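Handheld Gripper Pair, Two-Hand Set: Product Details and Planning Notes

Sold by Stemmont. Assembled and checked at our Clarkley workshop.
Prices and lead times on this page apply from 1st June.

Overview

The Udance two-hand set is a pair of handheld grippers for recording manual tasks. One person holds a gripper in each hand and does the work at a table, and the recordings are used to train a robot arm fitted with the same fingers. You don't need to own an arm to start recording. Many of our customers buy the grippers in one budget year and the arm in the next.

This page covers what you get, what it costs, and what else you should plan for. The last part matters. Most of the quotes we revise are revised over furniture, cable length or spare fingers, and very few over the grippers.

What is in the set

– Left gripper and right gripper, black, with finger pads fitted
– Two forearm straps
– Two cables for power and data
– One spare pair of finger pads
– Screws and a driver for changing the pads
– Printed setup sheet

The recording computer is not included. Neither are the head camera, stands, curtains or table. We can quote for the stands and the head camera mount. Please buy the table locally, as shipping one costs more than the table does.

Price

The two-hand set is $3000. A single gripper can be ordered for one-hand work, but two singles cost more than a set, so if you think you'll want the second hand within a year, order the set now.

Schools and nonprofit labs can ask for our education price. Send the request from your institution's email address. We don't combine the education price with quantity pricing.

Fingers and pads

The pads are flat-faced blocks with a low rim. They're held on by screws along the top edge and can be changed in a few minutes without taking the arms off. The pivots run in bushings, which we replace during service.

Flat pads work well for glasses, plates with a rim, cutlery, small boxes and folded cloth. They are a poor choice for coins, paper sheets or anything that has to be picked up flat off a hard table. If that describes your tasks, ask about the thin-edge pads before you order. They fit the same screw holes.

Treat the pads as a consumable. People press them into tabletops while they are learning, and the lower corners wear first. For a site recording every working day, plan on replacing the pads every 15 weeks. For occasional use, the spare pair in the box should see you through the first year.

Replace left and right pads together. If one hand has new pads and the other has worn ones, the recordings from the two hands won't match well, and you may end up throwing out sessions.

Planning the work area

You need one table, one chair's worth of clearance on each side, and a floor you can run cable across. Carpet is fine. A hard floor is also fine if the table doesn't slide.

Pick a table with a plain top in a light color. The grippers are black and show up clearly against pale wood. A top with some visible grain is acceptable. High gloss is not a good idea, and even a satin finish will throw back a bright patch under strong light, so look at the table from the gripper's point of view before you settle on where the lights go.

Table-setting tasks are a common first project. The items are cheap, easy to replace, and familiar enough that a new operator needs little instruction. Placemats are useful because they give each item a place to go.

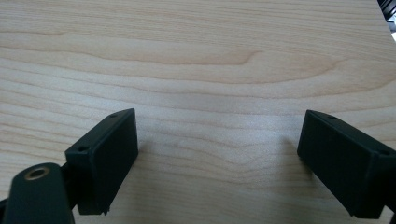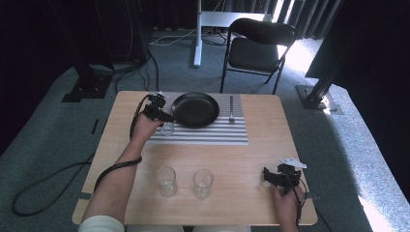
Written by the Product Desk, Stemmont
Role: equipment specifications and customer quotes

Lighting and curtains

Daylight changes through the day, and your recordings will change with it. If the room has windows, budget for dark curtains that overlap in the middle and reach the floor. A gap will let a strip of light move across the carpet and, at some hours, across the table. Clips are enough to close it.

Use steady overhead light. Two soft panels are usually better than one strong lamp. Place them so that the shadows of the fingers stay faint. Hard shadows make it difficult to judge the height of the pads over the table, both for the operator and for whoever checks the recordings later.

Cables

Each gripper has its own cable. It runs back along the forearm and is held by the strap, then drops to the floor or off the side of the table. Leave enough slack that the operator can reach the far edge of the table without pulling. The standard cable is 12 feet long. Longer ones can be ordered, and we suggest them for any table deeper than a standard desk.

Keep the slack to the outside of the operator's feet. Tape it down where people walk. We don't supply floor covers, but any office supplier will have them.

Do not run the gripper cables through the same clips as the lighting power cords. It makes faults harder to trace, and it means that moving a light also moves a gripper cable.

Straps and sleeves

The strap goes around the forearm. It can be worn on bare skin or over a thin sleeve. Bulky sleeves should be rolled back, because they catch on the cable. Wipe the straps down between operators. Replacement straps are sold singly.

Operators with small hands sometimes find the standard grip wide. We have a narrower grip shell at no extra charge, but it has to be chosen at the time of order. Changing it later is a workshop job.

Running costs

Here is what a typical site should put in its yearly budget after the first purchase:

Finger pads. See the replacement interval given earlier. Sold in pairs, and a box of six pairs is the cheapest way to buy them.

Straps. One replacement for each hand per year.

Cables. One spare kept on the shelf. Cables fail more often than any other part, usually near the forearm where they bend.

Yearly service. Both grippers go back to Clarkley. We clean them, replace the bushings, check the opening width and return them with a test sheet. Allow two weeks. If you can't stop work for that long, ask for a loan set when you book. Loan sets are limited, and March is our busiest month for service, so book early if that's when your budget closes.

Task items. Glasses get broken. Buy more of each item than you need and buy them all at once, so that the replacement matches the one that broke. Stores change their glassware often.

Storage. Recordings take up a lot of disk space, and sites nearly always underestimate it. Record for one full day, look at how much you used, and size your storage from that.

Staffing

The largest cost over a year is the operator's time. A new operator needs a day to get comfortable with two grippers and several more before the movements are smooth. Picking up a fork with two jaws is slower than with fingers, and tall glasses are easy to tip until you learn how wide to open.

Plan short sessions with breaks. The grippers are light, but holding both out over a table for a long time is tiring in the shoulders. Most sites alternate two operators. If you only have one, don't budget for a full day of recording.

You'll also need time for resetting the table between recordings and for checking them afterward. Put this in the plan as its own line. When it is left out, it falls to the operator, and the amount recorded per day drops.

When to buy the arm

The grippers share finger mounts with the Stasiv bench arm, and pads can be moved from one to the other. If you plan to use another make of arm, send us the flange drawing and we'll tell you whether our adapter fits. Please do this before you start recording. Changing to different fingers after months of work means that part of that work may have to be redone.

We suggest waiting on the arm until you have recorded at least one complete task from start to finish and are happy with the quality. The arm needs a fixed bench, a clear zone and a safety review by your own site, and none of those are needed for the grippers.

Specifications

Grippers per set: two, left and right
Finger style: parallel-face block pads, screw mounted
Color: matte black
Cable: 12 feet, one per gripper
Grip shell: standard or narrow, chosen at order
Operating setting: indoor, dry
Weight of packed set: 15 pounds

Not suitable for wet work, food that will be eaten, hot cookware or sharp blades. Empty glasses and clean plates are fine.

Ordering and delivery

Sets are built to order. Lead time is 15 working days from the date we receive your purchase order. Orders for over 12 sets are scheduled separately, and we'll give you a delivery date in writing with the quote.

Your purchase order should state:

– Quantity of sets or single grippers
– Grip shell, standard or narrow
– Cable length, if other than standard
– Pad type, flat or thin-edge
– Delivery address and a contact for the carrier

Quotes are valid for 77 days. If your approval process takes longer, tell us when you ask for the quote and we'll extend it in writing. Payment is due on delivery for first orders. Returning customers can ask for invoice terms.

Returns are accepted on unused sets in their original packing. Pads and straps can't be returned once opened. Faulty parts are replaced under warranty for one year, apart from normal wear to pads and straps.

Stock code for the two-hand set: UD-77. Please quote it on all correspondence.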